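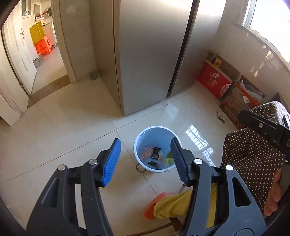 A light blue bucket on a beige tiled floor.

Bucket

A bucket is an open-topped container, usually round and a bit wider at the top than at the bottom, used for carrying water and more or less anything else that pours, slops or rolls about. Most have a single curved handle called a bail, fixed at two points just under the rim. In British English I'd call it a bucket nearly every time, though my grandmother said pail, and in some parts of the world pail is still the everyday word. I've looked after this page for a good while now, so please forgive me if I get carried away in the section on handles.

Names

The word bucket has been in English since the Middle Ages, and the usual explanation is that it came in through Anglo-Norman French, possibly with an older English word for a jug or a belly mixed up in it. Pail is just as old. People do argue over the difference! Some say a pail must have a lid, some say a pail is for milk and a bucket is for water, and I once had a long letter from a reader, Attila Szalai, who held that a pail is anything you carry to a cow and a bucket is anything you carry away from one. I rather like that, but I've never found it written down anywhere else.

A few relatives get mixed up with the bucket. A tub is wider and lower and tends to have two handles or none. A scuttle is for coal and has a lip for tipping. A basin has no handle at all, and a churn (the milk kind) has a narrow neck and is a proper nuisance to clean.

Shape

The sloping sides do several jobs. Buckets with straight sides won't sit inside each other, so a shop would need a whole room for a small delivery, whereas tapered ones stack up in a tall wobbly tower. The slope also makes it easier to tip the last of the water out, and easier to get a frozen lump of something out in winter. If you've ever tried to pull two stacked buckets apart and found them stuck fast, that's the taper too, with a bit of trapped air making things worse. A twist usually does it. Warm water on the outer one helps as well.

Fire buckets are the odd ones out. Some old ones come to a point or have a rounded base, so they can't be stood on the floor, and the story goes that this stopped people borrowing them for other jobs. They were hung on hooks, often painted red, and filled with sand or water.

Materials

Wood came early, and so did leather, and both were in use side by side for centuries. A wooden bucket is made by a cooper out of staves held in by hoops, the same as a barrel, and it has to be kept damp or the staves shrink and it leaks like anything. Leather buckets were lighter and didn't break when thrown, which made them popular with fire brigades and on ships. Canvas buckets came along for camping and sailing because they fold flat.

Then there's metal. Galvanised steel, meaning steel with a coat of zinc over it, took over on farms and building sites and in sculleries, and you can still buy one in any decent ironmonger's. They clank, they dent, they last for decades. Enamel ones were thought a bit smarter and were kept for indoors, but a chip in the enamel lets the rust in and after that it's downhill.

Plastic arrived in ordinary homes after the Second World War and pushed nearly everything else out. It's light and quiet and cheap and doesn't rust (my knees are grateful for the light part), but sunshine makes some kinds brittle. A plastic bucket left out by the back door all through August may well crack down one side the next time you fill it, and it always seems to be the side nearest your shoes.

Handles

Right, handles! The bail is nearly always a bent wire, and wire cuts into your fingers, so there's often a grip in the middle made of wood or plastic. On a metal bucket the ends of the wire hook through two lugs, or ears, riveted to the sides. On a plastic bucket the ears are moulded in with the rest, and they're the first bit to go. If you're buying one, give the handle a good tug sideways in the shop before you pay. I've had looks for this and I don't mind.

Some handles fold down and rest on the rim, and some stay up by themselves, which is lovely for hooking with one hand but a pain in a cupboard. Very large buckets sometimes have a second grip low down at the back so you can pour with both hands.

Sizes

There isn't one standard size, though household buckets in Britain are mostly sold by the litre these days, and older people (me included) still think in gallons. A litre of water weighs a kilogram, so a big full bucket is heavier than it looks, and two half-full ones, one in each hand, are much easier on the back than one full one. Many buckets have a scale moulded up the inside. It's handy for mixing wallpaper paste and cleaning fluids, but don't trust it for anything fussy.

The Jesholm collection

The biggest bucket collection I know of is the one at Jesholm, put together by Szabolcs Vörös and now kept in the old Gál dairy building. The list on the wall gives 3,625 pieces, of which 200 are on show at any one time, and the rest live upstairs on racks. There are 84 fire buckets, and a whole bay of milk pails from the Gerkex works, which made them until the trade went over to tanks. I went round with the printed guide and came out two hours later having missed my lunch.

My favourite thing there is a child's seaside bucket in tin, with most of the paint gone and a bit of string where the handle used to be. The label doesn't say where it came from. Vörös bought it in a box lot with a bread bin, and he told me he only wanted the bread bin.

Upstairs can be seen by asking at the desk, but the stairs are steep and there are 22 of them, with no rail on the left.

Games and customs

Buckets turn up in a lot of village games. There are bucket races, where you run with a full one and are judged on what's left at the end, and there's the bucket chain, which began as a serious way of getting water to a fire and is now mostly done at fêtes. At the Jivari summer fair they do it with ladles between the buckets, so it takes all afternoon.

Sandcastle building has its own kind, small and straight-edged, sometimes with turrets in the base. The sand wants to be damp all the way through. Pat the bottom, lift slowly.

In speech

To kick the bucket is to die, and there are at least two explanations, one about a beam used for hanging up pigs and one about standing on a bucket, neither of them cheerful. A drop in the bucket is a tiny share of what's needed (drop in the ocean is commoner where I live). It can rain buckets, and you can sweat buckets. A bucket list is things to do before you kick it, and that one is much newer than most people expect.

See also

Barrel
Cooper
Mop
Watering can
Yoke (for carrying)

Page last changed 9/25/24: handle section made longer, sorry.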